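Notes on Paper Folding: The Green Sheet

Readers who have followed these notes since April will be aware that the author has undertaken to write at regular intervals on the subject of folded paper. Previous entries dealt with storage and with the cutting of squares. The present entry concerns the folding itself, and in particular the long, pointed forms that begin from a rectangular sheet and a single lengthwise crease.

The starting sheet for these forms is an ordinary rectangle of colored paper. No special stock is required. The author has used the Bollus assorted pack, which contains 100 sheets, for the greater part of this year, and has found it satisfactory for practice, although the color on the reverse is occasionally uneven. Heavier paper from Jafarzadeh holds a crease more firmly but resists a second fold laid over the first. Those who are new to the subject are advised to begin with the lighter paper and to keep the heavier for finished work.

The point is formed first. The two corners at one end are brought inward to the center line, and the resulting edges are then brought inward a second time. The flaps should be pressed from the tip downward while the sheet is held flat on the table.
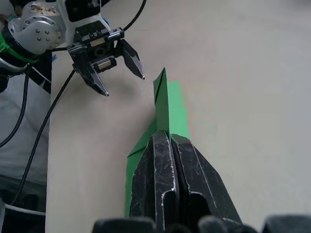 A common fault at this stage is haste. When the second pair of folds is made before the first pair has been fully pressed, the layers shift against one another and the tip becomes blunt. Ms. Divya Unnithan, who read a draft of this entry, has observed that the fault is easier to prevent than to correct, and the author concurs. A sheet that has been creased in the wrong place will continue to bend there, whatever is done to it afterward. It is preferable to set the sheet aside for scrap and take another.

Attention should also be given to the table. A pale surface is recommended for dark or strongly colored paper, as the edges can then be seen without difficulty. The space in front of the folder should be kept clear to at least the width of two sheets. Materials not in immediate use may be placed along the far side, where they remain within reach. It is acknowledged that the far side of any table attracts other articles in the course of an afternoon, refreshments among them, and the author does not consider this a serious matter provided that drinks are kept closed.
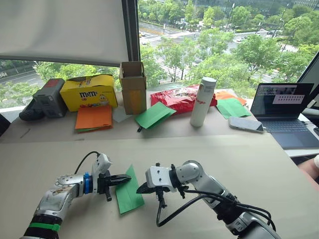

Green paper at the front of the table, with the orange sheets, the M&M's box and the Keego bottle behind.

With regard to the order of work, the author's practice is as follows. The lengthwise crease is made and opened out again. The end folds are then made, opened, and examined. Only after this examination is the sheet folded for the last time. Mr. Gonzalo Gallardo has written to say that he regards the opening and examining as unnecessary and that he has completed 26 pieces without it. His experience is noted. The author would reply that the pieces in question were small, and that errors of alignment increase with the length of the sheet.
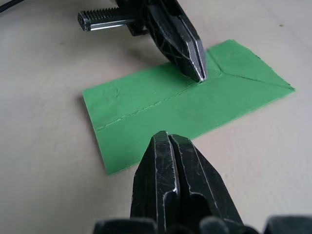 Alignment is best judged by the creases themselves. A ruler may be used, but it must be moved for each measurement and is apt to disturb the paper. The author prefers to lay the sheet flat and to look along it. On the green sheet one long crease runs lengthwise, leaving a wider strip on one side than on the other, and at the right end two angled folds meet in a shallow V that marks out a triangle. Where lines meet in this way, their meeting point should be checked before anything further is done. A small gap between them will become a visible step in the finished edge. Where the crease is faint, it may be drawn over again with the back of a fingernail or with a bone folder. The Prestton folder, in the author's possession for a considerable time, continues to serve well for this purpose.

A note on quantity may be of use. The author was asked by Ms. Noelia Montoya how many sheets a beginner should expect to spoil. It is suggested that 20 sheets be set aside for the purpose without regret. The well-known custom of folding 1000 cranes is admirable, but it should not be taken as a measure of ordinary progress.

The next entry will address raised edges and shallow trays, on which several inquiries have been received. A short preliminary remark is given below.

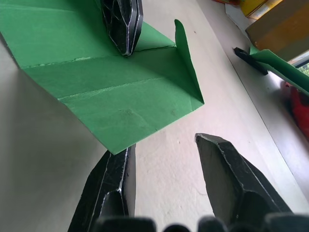 Posted by Ezequiel Iglesias
Filed under: Paper, Folding

Raised edges require that the panels be creased completely before any one of them is lifted. If a flap is stood upright too early, the neighboring panels are drawn up with it and the base will no longer lie level. Narrow flaps also have a tendency to curl toward the tip. This may be reduced by folding the flap once in each direction along the same line.

Correspondence on the subject of corners is welcome and may be left in the space provided beneath this entry. Mr. Fuseini Asamoah's question regarding the Wornov metallic sheets has been received and will be answered separately, once the author has had the opportunity to obtain a pack.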